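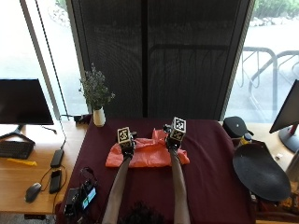
적갈색 천을 덮은 탁자와 구겨진 연주황색 천

사프타 디누(Safta Dinu)는 스톡사진 업체 틸타우에서 검수와 캡션 편집을 맡고 있다. 사진을 직접 찍던 기간까지 합치면 이 업계에서 일한 지 열네 해가 됐다. 인터뷰는 화상으로 두 번에 나눠 진행했고, 두 번째 통화에는 틸타우에 사진을 올리는 기고 작가 부수무지 음키제(Vusumuzi Mkhize)가 함께했다.

디누가 처음 스톡사진을 판 곳은 베른네스였다. 당시 베른네스는 캡션 칸이 하나뿐이었고 키워드는 원하는 만큼 넣을 수 있었다. "첫 사진이 식탁 위 빵이었어요. 키워드를 72개 넣었습니다. 가을, 가족, 행복, 유기농 같은 걸 다 썼죠. 사진에는 빵하고 칼밖에 없었는데요. 그때는 다들 그렇게 했고, 저도 그게 일하는 방법인 줄 알았습니다."

그 사진은 2년 동안 한 장도 팔리지 않았다. 디누는 키워드를 빵, 호밀빵, 빵칼, 도마, 위에서 본 모습 정도로 줄였고, 줄인 뒤 두 달 만에 첫 판매가 나왔다. 다만 이걸 키워드 덕이라고 잘라 말하지는 않았다. "같은 시기에 사이트 검색 방식이 바뀌었어요. 그쪽 영향이 더 컸을 수도 있습니다."

틸타우에서 하는 일은 세 단계로 나뉜다. 먼저 기술 검수다. 초점, 노이즈, 먼지, 상표 노출 여부를 본다. 다음은 서류인데, 얼굴을 알아볼 수 있는 사람이 나오면 모델 동의서가 있어야 하고 개인 주택 내부도 경우에 따라 동의서를 받는다. 마지막이 캡션과 키워드다. 디누의 시간은 대부분 이 마지막 단계에 들어간다.

"초점이 나간 사진은 3초면 알아요. 캡션은 그렇지 않습니다. 문법이 틀린 건 고치면 되는데, 찍은 사람이 상상한 이야기가 적혀 있으면 어디까지 남길지 정해야 하거든요. 노인이 창가에 앉아 있는데 캡션에는 자식에게 버림받은 노인이라고 돼 있어요. 모델은 창가에 앉는 일로 동의서에 서명했을 텐데요."

틸타우는 지난해부터 질병, 범죄, 중독, 가정 문제와 관련된 낱말이 캡션에 들어가면 별도 대기열로 보낸다. 동의서에 해당 항목이 표시돼 있지 않으면 낱말을 빼거나 사진을 돌려보낸다. 이 기준을 적용한 첫 달에 481장이 반려됐다. 작가들의 항의 메일이 많이 왔다고 한다.

음키제도 메일을 보낸 사람 중 하나다. 그는 스키르쿠스홀름에 살면서 주로 실내 인물 사진을 찍는다. "병원 대기실처럼 꾸민 곳에서 찍은 시리즈였습니다. 한 번에 420장을 올렸는데 절반 넘게 돌아왔어요. 모델들에게 다시 연락해서 서명을 새로 받아야 했습니다. 한 명은 이사를 가서 연락이 안 됐고, 그 사람이 나온 사진은 지금도 못 올리고 있어요."

화가 났느냐고 묻자 그는 그랬다고 답했다. "규칙이 생긴 것에는 불만이 없습니다. 미리 알려 주지 않은 게 문제였어요. 공지가 올라온 날 바로 시행됐습니다. 저는 그 전날 밤에 업로드를 끝냈고요." 디누는 이 부분은 틸타우의 잘못이라고 했다. 지금은 기준이 바뀌면 시행 30일 전에 작가들에게 알린다.

두 사람의 의견이 갈리는 지점도 있었다. 감정을 나타내는 낱말을 캡션에 쓰느냐 하는 문제다. 디누는 되도록 빼는 쪽이다. 모델이 고개를 숙이고 있으면 고개를 숙인 여성이라고 적고, 슬픔은 키워드 쪽에 한 번만 넣는다. 음키제는 구매자가 감정으로 검색한다고 본다. "잡지 편집자가 고개 숙인 여성을 검색하지는 않아요. 외로움을 검색합니다. 캡션에 그 말이 없으면 제 사진은 뒤로 밀려요."

디누는 검색 순위에서 캡션과 키워드의 비중이 같다고 설명했고, 음키제는 자기 판매 기록을 보면 그렇지 않은 것 같다고 했다. 그가 지난 분기에 판 사진은 316장이다. 많이 팔린 사진은 대부분 캡션 첫머리에 감정 낱말이 있었다고 한다. 디누는 그 자료를 보내 달라고 했고, 통화 중에 음키제가 표를 보냈다. 결론은 나지 않았다.

캡션을 번역하는 문제도 이야기했다. 틸타우의 캡션은 작가가 쓴 언어에서 영어로 옮겨지고, 거기서 다시 여러 언어로 옮겨진다. 디누는 루마니아어와 영어 캡션을 직접 고친다. 나머지는 기계 번역을 거친 뒤 표본만 확인한다.

"지명이 제일 자주 깨집니다. 하(Hà)라는 마을에서 찍은 사진이 있었는데 번역을 거치니까 마을 이름이 웃음소리가 돼 있었어요. 부호가 떨어져 나가서 그렇습니다. 작가가 항의해서 알았고, 그때까지 넉 달 동안 그대로 걸려 있었습니다." 이후 틸타우는 지명을 따로 적는 칸을 만들었고 이 칸은 번역하지 않는다. 다만 예전에 올라온 사진에는 적용되지 않아서 작가가 직접 옮겨 적어야 한다.

처음 시작하는 사람이 캡션을 어떻게 쓰면 좋은지도 물었다. 디누는 한 문장이면 된다고 했다. 누가 또는 무엇이, 어디에서, 무엇을 하는지 쓰고 구도가 특별하면 그것도 쓴다. 같은 말을 순서만 바꿔 두 번 적는 작가가 많은데 검색에는 도움이 되지 않는다. 비슷한 사진을 여러 장 올릴 때는 캡션을 복사하지 말고 장마다 다른 점을 하나씩 적으라고 했다.

음키제는 촬영 당일에 적어 두라고 했다. "저는 촬영이 끝나면 그 자리에서 공책에 씁니다. 일주일만 지나도 소품 이름이 생각나지 않아요. 천이 리넨이었는지 면이었는지 나중에 화면으로는 모릅니다. 모르면 그냥 천이라고 써야죠."

수입에 대해서는 두 사람 모두 말을 아꼈다. 음키제는 스톡사진만으로 생활하지는 않으며 한 달에 열흘 정도는 학교와 관공서 행사를 찍는다고 했다. 디누는 작가로 활동하던 마지막 해에 장비를 바꾸고 나니 남는 돈이 없었고, 그때 검수 일을 제안받았다고 했다. "고민을 오래 하지는 않았습니다. 월급이 나오니까요."

지금도 사진을 찍느냐는 질문에 디누는 가끔 찍지만 올리지는 않는다고 답했다. 틸타우 규정상 검수 담당자는 자기 사진을 팔 수 없다. 베른네스에 남아 있는 예전 사진은 입사할 때 모두 내렸다. 빵 사진도 그때 내렸다.

틸타우는 9월에 민감한 주제에 관한 동의서 양식을 새로 낸다. 항목이 지금보다 늘어나고, 모델이 나중에 특정 용도만 철회할 수 있는 칸이 생긴다. 음키제는 새 양식이 나오면 대기실 시리즈를 다시 올려 볼 생각이다. 연락이 끊긴 모델은 아직 찾고 있다.

인터뷰 정리 23. 8. 19.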